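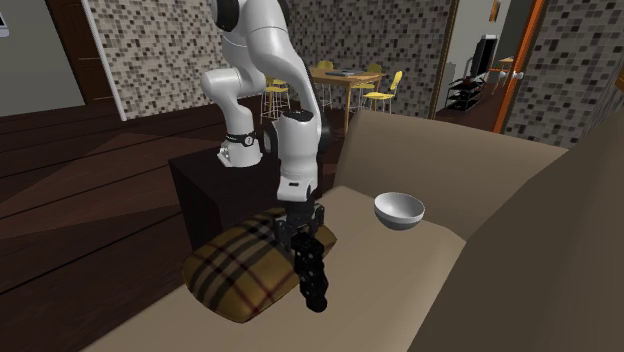

How long should chicken stock simmer before it goes in the freezer?

Three hours is plenty for a pot made from one roasted carcass. Past that the vegetables break down and cloud the broth, and the flavor doesn't gain much.

Put the bones in a heavy pot with an onion cut in half, a carrot, a rib of celery and a bay leaf. Cover with cold water by 2 inches. Bring it up slowly and skim the gray foam as it rises. Keep the heat low enough that only a few bubbles break the surface. Leave the salt out. You will reduce this stock later in a sauce or a soup, and salt added now can't be taken back.

Strain through a fine sieve into a wide bowl. Set the bowl in a sink of cold water and ice and stir now and then. It should be cool enough for the refrigerator well inside 60 minutes. Chill it overnight, covered, and lift off the fat the next morning. Save the fat for frying potatoes.
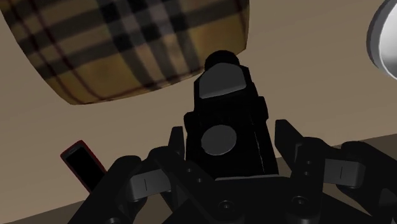 Freeze stock in the amounts you cook with. I use one-cup portions for rice and gravy, and quart bags for soup. Leave an inch of space at the top of a rigid tub, as the liquid swells when it freezes. Write the date and the amount on the lid before you fill it, while it's dry and the marker will take. A phone, like the small one with the red edge, does for the rest of the record: keep one note listing what is in the freezer and delete each line when you take a tub out.

Bags freeze best lying flat on a sheet pan. Once they are solid, stand them up like files.

To thaw, move a tub to the refrigerator the night before. If you forgot, run warm water over the outside until the block slides out, then melt it in a covered pan over low heat. Bring it to a full boil before using it.

Use frozen stock within 3 months for the best flavor. Older stock is fine in chili or beans, where other things cover for it.

Rozália Matoušek wrote in to ask about turkey bones. Same method, but break the carcass up first so it fits under the water, and give it an extra hour. Skip any bones that were smoked unless you want the whole batch to taste of it.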